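Speaker notes - "Who says so? Household advice and where it comes from"
Huerta Hall, evening talk. Allow 30 minutes plus questions.

## Before starting

- Check the microphone. Last time the back rows heard half of it.
- Water on the left side, clicker in the right hand.
- Don't apologise for the subject. People have been telling each other how to wash things for as long as there have been things to wash.

## Opening

Ask for hands up: who has been told that fabric softener ruins towels? Who has been told that it saves them? Wait. There are usually plenty for both, and some people will put their hand up twice.

Then ask who told them. Expect mothers, flatmates, the back of a bottle, a magazine. Write the sources on the board and leave them there all evening.

My claim for tonight is a small one. Most household advice arrives with no working shown. Some of it is probably right. I would like to know which bits, and I have had very little luck finding out.

## Part one: the number problem

Start with the Vakerell leaflet. It says a bath towel should be washed after three uses. It gives no source. I wrote to ask and was sent a second copy of the leaflet.

Brekon, who sell washing powder, say every second use. Pause here and let the room get there first. I don't accuse them of making it up. A firm that sells powder has an interest in the answer, and I would want to see the test before I changed my habits.

What would a test even look like? Go slowly through this:

- Whose towels? A towel shared by a family of five isn't the same case as mine.
- Hung where? A cold bathroom with no window, or a line in the garden?
- Judged how? By smell, by a laboratory, or by a guest who is too polite to say?

"Three uses" answers none of these. It is a tidy number, and tidy numbers get repeated.

If time is short, skip to folding.

## Part two: folding

This always gets more argument than the washing. I have 7 printed guides to folding a bath towel and they don't agree on whether to start with the long side or the short side. Four of them call their own way "the correct way". Read two aloud, the old one first.

The claims made for a good fold: takes up less shelf, wears more evenly, keeps its softness. The first is easy to check with a shelf and a tape measure. The other two I have never seen checked by anybody.

Next slide, towels again.

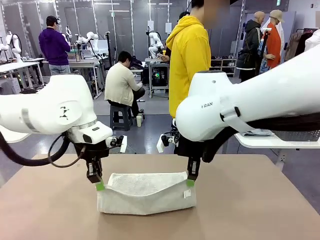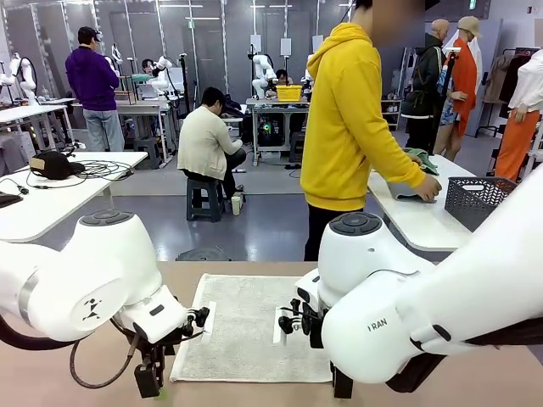

*Gillitport, February*

Reworked this half after the first outing. The audience there was sharper than I was and I have taken out two things I couldn't defend.

Gone: the line about white towels lasting longer than coloured ones. I had it from a shop assistant and had been passing it on for years, exactly the thing I complain about in part one. Own up to this on the night.

Also gone: the joke about ironing tea towels. Too many people do.

## Part three: a go at checking something

Gumaro Ochoa wrote to me after the Gillitport talk. He runs a small guesthouse and had kept a laundry book for 18 months, for his own reasons, with no thought of proving anything. He let me copy it out.

What he did: half the rooms had towels washed with softener, half without. Same make of towel, same machine, same line.

What he found: he replaced 6 towels from the rooms with softener and 6 from the rooms without. Let that sit for a moment.

Now be fair and take it apart, as I would if Brekon had sent it:

- Towels moved between rooms. He admits this.
- "Replaced" meant he thought it looked tired. He knew which pile it came from.
- Two went missing, and he has put them down as replaced.
- It is one guesthouse.

So it doesn't settle anything. I still trust it more than the leaflet, as I can see how he got there and where it might be wrong. Say that plainly and move on. Don't dress it up as a discovery.

Somebody will ask about absorbency. He didn't measure it. Neither have I. Pouring water on a towel in front of a hall full of people looks persuasive and tells you about that towel. I was asked to do it at Gillitport and said no.

## Part four: why we keep passing it on

Keep this short, it is the weakest section. I am guessing here and should say so.

Advice about the house comes from people we like, often while they are helping us. Asking your aunt for her evidence while she is doing your washing is bad manners. Some advice is also really about being thought respectable, and a rule about towels will do for that whether it is true or false.

Somebody may say that none of this matters much. Fair enough, for towels. But the same leaflet has a page on bleach and another on storing cooked rice, with the same confident tone and the same missing sources. I would like those pages to be right.

## Questions

Go back to the list on the board. Ask whether anyone wants to cross a name off.

Likely ones:

- *Vinegar in the rinse?* Don't know. Check what the machine's handbook says about the seals first.
- *Is a hotter wash better?* Better for what? Make them choose.
- *So what do you do at home?* Wash them when they smell or when visitors are due. Fold them in thirds, because the shelf is narrow.

Leaflets to go back in the blue folder. The old folding guide is on loan and mustn't be left on the chairs.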